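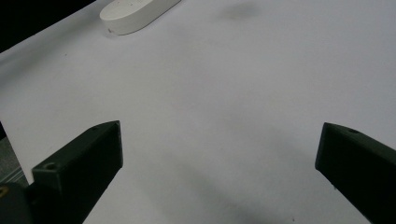 Hand-held gripper demos: policy stops short of a white object on white paper

Illano
I'm trying to repeat the result in the Andidix write-up, where a pick policy is trained only on demonstrations from a hand-held gripper. I recorded 449 demos and kept 300 after filtering. On the arm it reaches well when the object is dark. With a white object on a white background it closes early in a good share of trials. I used the default image size and 4 frames of history. Is this a data problem or a training problem?

Trornasar
More demos. 300 isn't many.

Venckus
I'd look at the data first. We had the same fault and training longer made no difference.
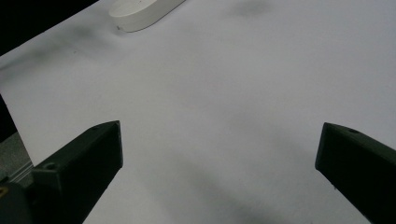 Contrast is the first thing to check in your recordings. Turn them down to the size the network gets and see what is left of the object. White on white paper, as here, gives it mainly the grey shading on the side wall to go on, while the soft shadow between the fingers is a larger patch than that. A policy can learn to close on the shadow. The object also sits up by the top edge and is only partly in view, so a random crop may remove it altogether. Check your crop settings before you record anything new.

What we did was turn off random crop, add brightness changes, and record another 100 demos with the lamp moved between takes. Early closing became rare after that. We changed all of it in one go, so I can't say which part helped most.

Also check how you filtered. If you threw out the slow approaches you may have lost most of the examples where the gripper starts far from the object.

Illano
Thanks. Random crop was on, and I did drop the slow ones. I'll put them back and retrain on Wednesday.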